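Subscribe to our newsletter and get each issue by email. By continuing to use this site you accept our cookies.

Storeroom access: what changes and how to get your things

Mar 23, 2019 | By Fergal Mac Giolla | 4 min read

The storeroom move is finished. Everything that used to be kept in the old cage by the loading bay is now behind the white door on the lower corridor, and the cage will be taken down before the end of June. Most people in the Pirnden building won't need to go in at all, but enough questions have come in over the last two weeks that it seems best to answer them in one place.

The first change is that the storeroom is no longer open during the day. In the cage, people took what they wanted and wrote it on the clipboard if they remembered. When we packed up for the move we found 23 items on the shelves that weren't on the inventory, and several on the inventory that weren't on the shelves. Two of the label printers were in a box marked "cable ties." We have sorted out most of this, but the stock list still needs work, so please be patient if something takes longer to find than you expect.

From now on, requests go to the stores desk. Fill in the short form with the item, the quantity and the project it should be charged to. Bergate orders have their own form, with a space for the job number, and they are picked first thing in the morning. All other requests are picked in the order they arrive. If you need something the same day, call the desk and don't rely on the form.

People who do have a reason to go in — the stores team, the two of us from facilities, and anyone signing in a delivery from Keditow — should make sure the door has latched when they leave. It has a lever handle on a steel lock plate. Pull the door toward you until you hear the catch, then try the lever. Please don't prop it open with a box, even when you're bringing in a full pallet. Ask someone to hold it for you.

The red lettering on the paper sign reads 库房重地, 非请勿入. For those who don't read Chinese, it says that this is a storeroom area and that you shouldn't enter unless you've been invited. The wording is the usual one and it means what it says. Please leave the sign where it is. An English version will go up beside it once the new door signs come back from the printer.
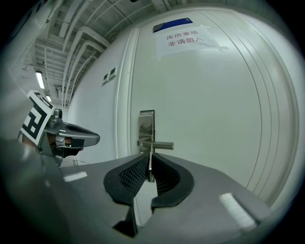 Deliveries

Deliveries still come to the loading bay. Drivers should not be sent down to the storeroom on their own. Sign for the goods at the bay, check the number of boxes against the note, and then call stores to have them collected. Anything that arrives after the desk has closed stays in the bay office overnight and goes down in the morning.

The corridor outside the storeroom has to be kept clear. Pipes and ducts run across the ceiling there, so don't stack anything tall on a cart and push it through without looking up. Empty cartons go back to the bay with whoever brought them down. We filled a whole recycling bin with flattened boxes in the first week, and they had all been left leaning against the wall.

Returns

Tools and test leads that were signed out under the old system are still on loan. There are more than 30 entries with no return date. If you have something from the cage in a drawer or under a bench, bring it to the stores desk, even if you're still using it, and we'll sign it out to you again under the new list. No one will be chased for items that are late. We just need to know where they are.

Damaged items should come back too, with a note saying what's wrong. Put the note inside the bag with the item — tape comes off in the bins and we end up testing everything twice.

Shi cabinets

The two Shi cabinets have moved with the rest of the stock and are at the far end of the storeroom. The drawer numbers are unchanged, so part numbers on older drawings are still good. The keys are held at the stores desk and have to be back there by the end of the day.

Corrections to the stock list can be sent to Fergal Mac Giolla or left in the tray at the stores desk.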